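4.2 Collecting demonstrations for the cable task 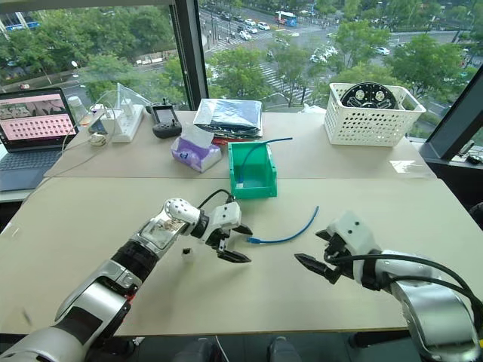 Figure 3. Two-arm workspace for the network cable task. A blue cable lies between the open grippers; the green bin straddles the seam between the two tables.

Demonstrations were recorded by remote control on the Brostimska two-arm station. One operator drove both arms at once and worked only from the head camera view, so that the operator and the learned policy had the same visual input. Earlier trials in which the operator stood beside the table gave faster demonstrations, but these often relied on a line of sight that the policy did not share, and they were left out of the training set.

The task is to pick up a network cable by its connector with one gripper, take hold of the free length with the other, and lay the cable in the bin. Thin cable is awkward for this kind of teaching. It bends under its own weight, and a small error at the first grasp moves the far end by several centimetres. Operators were told to close the first gripper behind the connector and to pause before moving the second arm. The pause was kept in the recordings, as trimming it led the policy to start the second reach too early.

We did not clear the back table between sessions. Household and office items such as a tissue box and a white perforated basket were left within view (Figure 3), and the window blinds were not used. Daylight therefore varies across the set.

In total 203 demonstrations were recorded. Six were rejected for dropped control packets, leaving 197 for training. Each was resampled to a fixed length of 798 steps, with the joint positions of both arms and the gripper openings stored at every step. A second set, taught by moving the arms by hand, was gathered for comparison using the Umwood protocol. Its joint paths were smoother, but the teacher's hands covered the cable in many of the camera views. Section 4.3 compares the two sets under the same training budget of 2000 epochs.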